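Gerketti House

Gerketti House is an American comedy television series produced by Toivonen Pictures for the streaming service Flornow. It follows a family that runs a boarding house in the small town of Vallow, Ohio, after the local glass plant closes and most of the regular boarders move away. The series ran for three seasons and was filmed with a single camera and no studio audience.

Contents
Premise
Main characters
Development
Writing
Production
Episodes and format
Setting
Music
Release
Reception
Home media

Premise

The Gerketti family has rented rooms by the week for two generations, mainly to plant workers and traveling repair crews. In the first episode the plant shuts down, and the house at 859 Cutler Road is left with one paying guest. The eldest daughter comes home from Cleveland for what she says will be a long weekend and ends up taking over the books from her mother, who has kept them in pencil and has not raised the rent in years.

The first season deals with the family's attempts to fill the rooms. Guests include a wallpaper salesman, a community theater company whose own building has been condemned, and a retired judge who refuses to say why he has left his wife. The second season opens with the house full and the family sleeping in the basement. The third season covers an offer from a hotel chain to buy the property, and the disagreement it causes between the daughter and her mother.

Main characters

The series has a main cast of five. None of the characters in the family is called by a first name at any point, a rule the writers set in the pilot and kept to the end.

The mother owns the house and does the cooking. She distrusts anyone who asks for a receipt. Her scenes usually take place in the kitchen, and she is rarely shown sitting down before the second season.

The daughter is a former insurance adjuster. She tends to treat family arguments as claims to be settled, and several episodes are built on her habit of writing things down during meals.

The younger brother works nights at a bowling alley and sleeps through most of the day. In early scripts he was a much smaller part. He was given his own storylines starting with the fourth episode.

The uncle is the mother's brother-in-law and lives over the garage. He is not charged rent, and whether he should be is the longest-running dispute in the series.

The boarder is the only guest to appear in every episode. He rents the front room on the second floor and works as a substitute teacher. His past is discussed often by the family and never explained.

Development

Toivonen Pictures first offered the idea to broadcast networks as a traditional sitcom with a studio audience. In that version the Gerkettis owned a motel beside an interstate, and each episode was to center on a different guest. The networks passed. The company then reworked the material around the family, moved the story to a boarding house, and cut the running time to under half an hour.

Flornow picked up the series as part of a group of low-cost comedies ordered shortly after the service began making its own shows. The order was for a full season with no pilot stage. The script that had been written as a pilot became the first episode with few changes, apart from a cold open that was dropped and later used, in altered form, at the start of the second season.

The working title was Rooms by the Week. It was changed before filming at the request of the service, which wanted the family name in the title. The old name survives on a painted sign that hangs beside the front door of the house in the show.

Writing

Scripts were written in one stretch before filming began on each season, a practice more common in drama than in American comedy. The writing staff worked from a wall chart showing who was sleeping in which room in every episode. Several plots came out of the chart itself, among them the two-part story in which the same room is rented to two people who work opposite shifts.

Dialogue overlaps more than is usual for the format. Scripts printed overlapping lines in side-by-side columns -- a layout borrowed from stage plays -- and actors were asked to keep to them. There was little improvisation. One exception is the dinner scene in the sixth episode of season one, in which the argument over the gravy boat was extended on set.

Production

Interior scenes were shot on a standing set built in a former furniture warehouse. The two lower floors of the house were built as connected rooms with ceilings, which allowed long takes that follow characters from the kitchen up the back stairs. The basement was a separate set, added for the second season.

Exteriors were shot at a private home. The house used in the first season was sold and repainted before work began on the second, and a similar one on the next street took its place. The porch is visibly wider from the second season on. A line in the season two premiere, in which the uncle complains about what the new porch cost, was added to cover the change.

Filming for each season began in February, so that the winter episodes could be shot first with natural snow. In the third season there was none, and the snow in the opening two episodes is artificial.

Episodes and format

Most episodes cover a single day and start with breakfast. The number of people at the table changes from week to week and gives an early sign of how the business is doing. Episodes end without a tag scene, and the credits run over the sound of the house at night -- pipes, a television in another room, footsteps.

There are no flashbacks. Events from before the series are given only in conversation, and the characters' accounts of them often conflict. The mother and the uncle, for example, give different versions of how the house was bought, and the show does not settle which is correct.

A small number of episodes break the pattern. "Vacancy" takes place entirely on the telephone. "Linens" follows one set of bedsheets through four rooms over the course of a week. The season two finale, "Checkout," is the only episode in which no member of the family appears until the closing minutes.

Setting

Vallow is a town of 3,754 people according to the sign seen in the opening titles. The sign is shown again in the last episode with the same number, although several characters have moved away by then. Places in town that appear regularly are the bowling alley, a bank branch with one teller, the school, and a diner that is called by a different name by each member of the family.

The house has its own layout rules, which the series follows closely. Rooms on the second floor are rented to guests. The third floor belongs to the family until the second season, when those rooms are rented as well. Doors to guest rooms are never shown open unless the guest is present or has moved out.

Bedrooms carry a good deal of the story. The first season treats them mostly as places to be rented, and the camera stays in the hallway. The third season moves inside, and its longest conversations take place with one character sitting on the edge of a bed and another standing in the doorway. The set decorators gave each guest room a different wallpaper so that viewers could tell at once which one they were in. 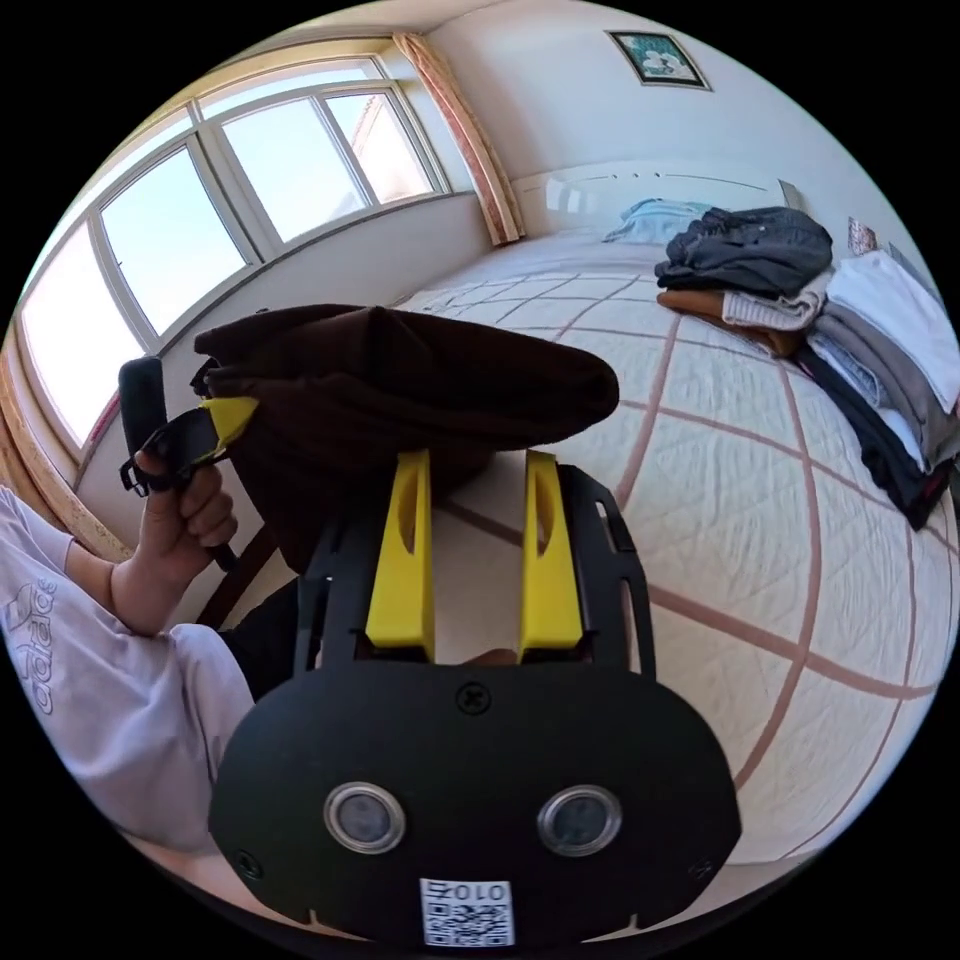 A bright bedroom

Music

The theme is a short piece for upright piano and clarinet. It is played in full only in the first episode of each season and is shortened to a few bars elsewhere. Scenes inside the house have no background score. Any music heard in them comes from a radio, a record, or the theater company's rehearsals in season one.

Release

Flornow released the first season all at once. The second and third seasons were released one episode per week, following a change in policy that applied to all of the service's comedies. A version with the first season edited into hour-long blocks was prepared for overseas broadcasters.

The series ended after its third season. Toivonen Pictures had outlined a fourth, in which the house would reopen under a different owner with the boarder as manager, but the outline was not turned into scripts.

Reception

Reviews of the first season were mixed. Critics liked the performances and the kitchen scenes but found the early episodes slow, and some objected to the large number of guest characters who appear once and are not mentioned again. The second season was better received, with "Linens" singled out in many reviews. Opinion on the final season was divided over the ending, in which the decision about the hotel chain's offer is made off screen.

Viewers have paid close attention to the boarder, and a number of theories about his background circulate among fans. One holds that he is the former owner of the glass plant. The writers have said only that they agreed on an answer before the first season was filmed.

Home media

The first two seasons were issued on disc with deleted scenes and a short feature on the building of the set. The third season has not been issued on disc and is available only through Flornow. Disc copies of the first season restore the original cold open as an extra.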